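Right, I said I'd do a thread on what I've been up to since February, so put the kettle on. Short version: I spend my days teaching a robot arm to pick things up, and I do it by being the robot arm.

My job title at Plustgate says something grander, but "remote control person" is how I explained it to my nan and she was perfectly happy with that.

So, two ways to show a robot a job. One, you get hold of the arm and push it through the movement with your own hands, joints gone floppy, while it records where everything went. Two, you sit with a controller and drive it from a distance. I do both, and I have Strong Feelings about which is better.

By hand feels lovely at first. You can sense when the fingers touch something, you get the weight of it. Then you notice you're standing in the way of everything, your elbow is in half the recording, and your shoulder is killing you by eleven in the morning.

Driving it remotely is horrible for the first few days and then one afternoon it clicks. Bit like reversing a trailer. You stop thinking "left stick, down a bit" and start thinking "go and get that".

Our job at the moment is tidying up a top surface. Small everyday things, pick up, put down, put away. We call the task set Skurkach, which was a typo in somebody's spreadsheet and has now outlived three attempts to rename it.
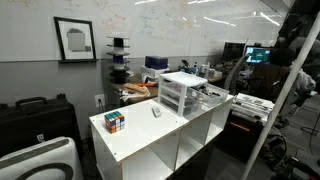
The thing I got most wrong at the start was being too good at it. I'd practise a grab until it was smooth and then record only the smooth ones. Lovely clean runs, straight in, straight out. I was dead proud of them.

Then we trained on that lot and the arm was fine until it was a finger's width off, at which point it had no idea what to do with itself. It would just hover. I'd never shown it being slightly wrong and sorting itself out, so why would it know?

Natalina Monti, who sits across from me and has been doing this far longer, told me to start badly on purpose. Come in crooked, stop, back up, fix it. Record the fixing. It felt like cheating for a week or so and now it's how I do a good chunk of my runs.

(There's a difference between crooked and daft, mind. If I knock something flying I bin that one.)

We're at 567 runs kept for this task. I know that number by heart because I have to type it into a form every evening and add to it. Some evenings it goes up by nine and I go home cross.

People ask how long one run takes. The grabbing bit is seconds. Then you put everything back, but somewhere a bit different, and turned a bit different, and off you go again. The putting back is the job, really. The robot bit is the break between putting things back.

And you have to watch yourself with that! I've got habits. Left to my own devices I set things down in the same few spots at the same angle, every time, like laying a table. Fulvio Marras plotted all my starting positions one lunchtime and it looked like four little anthills. Very humbling - I've used a list of random positions ever since. 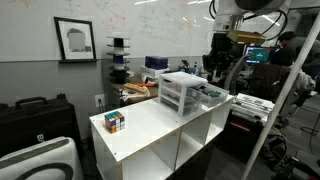
Skurkach corner, with the arm up top and a Rubik's cube on the shelf.

A word on cubes, as someone always asks. We're not teaching it to solve one. A cube is just a very handy thing to practise picking up. Flat sides, sensible size, and if it's turned a bit you can tell straight away from the colours, which helps me as much as it helps the software.

Flat thin things are my enemy. Anything that lies close to the surface, you've got to come in low and almost scrape, and through a controller you can't feel whether you've made contact. I hold my breath every time. I've caught myself leaning sideways in my chair as if that would help the gripper along.

Clear plastic isn't much better. I can see it fine standing there, but on the screen a see-through edge goes all vague and you're guessing at depth. When I'm stuck I go slower and look at the shadow the fingers make.

Tips if you're about to start doing this yourself, from someone who learnt them the stupid way:

Decide where a run begins and ends before you record a single one, and write it down. We had two of us stopping at different moments (I stopped when I let go, Natalina stopped when the arm was back home) and it took ages to untangle.

Don't chat while driving. Your hands pause when you talk and the robot learns the pause. There's a batch of mine from the spring with a tiny hesitation in the middle of every lift and I'm fairly sure that's me telling the office about my boiler.

Pick one speed you can keep up after lunch. Your morning self is a show-off.

And take breaks before you need them. I do four sets and then go for a walk to the Amato machine on the ground floor, which makes terrible coffee very slowly, so it's a proper rest.

Somebody from the Grollton office asked whether it's boring. Bits of it, yes. But then you let go of the controls, the arm sets off on its own, and it does that little crooked approach and back-up that you taught it, in your own handwriting as it were. I got a bit wobbly the first time, not going to lie.

Next up is drawers. Opening a drawer with a controller is a whole other level of swearing, so I'll do a separate thread once I've got enough runs to have opinions. If you do this sort of work and you've got a trick for pulling in a straight line, please, please reply.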